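In defence of the ugly tub

I grew up in a house where everything lived in something else. Buttons in a biscuit tin, biscuits in an ice cream container, and the ice cream, on a bad week, in nothing at all because Dad had finished it standing at the freezer. So I come to the great home storage craze with some baggage (in a tub, naturally).

You'll have noticed the shops. Our local homewares place, Tranier, used to be all doonas and saucepans, and now half the ground floor is baskets. There's a range called Jadwood in the colour of weak tea, and a set of 20 matching pantry jars will set you back $311. I stood there doing the sums on how much rice I'd have to own before that made sense. A lot of rice!

I do get the appeal. A friend's pantry got the full treatment last September and it's gorgeous, like a chemist's shop in an old film. But she can't tell the icing sugar from the cornflour any more, and I've eaten the gravy that proves it.

My grumble is with the idea that storage should be looked at. The whole job of a tub is to hold your rubbish while you think about other things. Once it has to be beautiful you've got one more thing to dust – and you start buying stuff to suit the tub, and that's how I came to own decorative pegs.

Give me bright, cheap, see-through plastic every time. It wipes clean, the kids can find it, and if somebody stands on it I'm not going to have a little cry in the laundry.
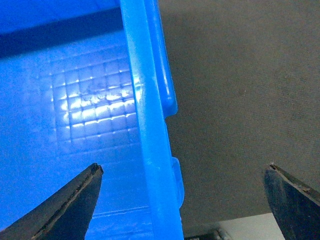 Blue, shiny and matching absolutely nothing.

I know, I know, plastic. I worry about it too, which is why I reckon the greenest container is the one you've already got, and chucking out a cupboard of perfectly good tubs to make room for seagrass is a funny way to save the planet. My oldest one still says Jello on the lid in my mum's handwriting. It's got fuse wire in it, and it's staying put.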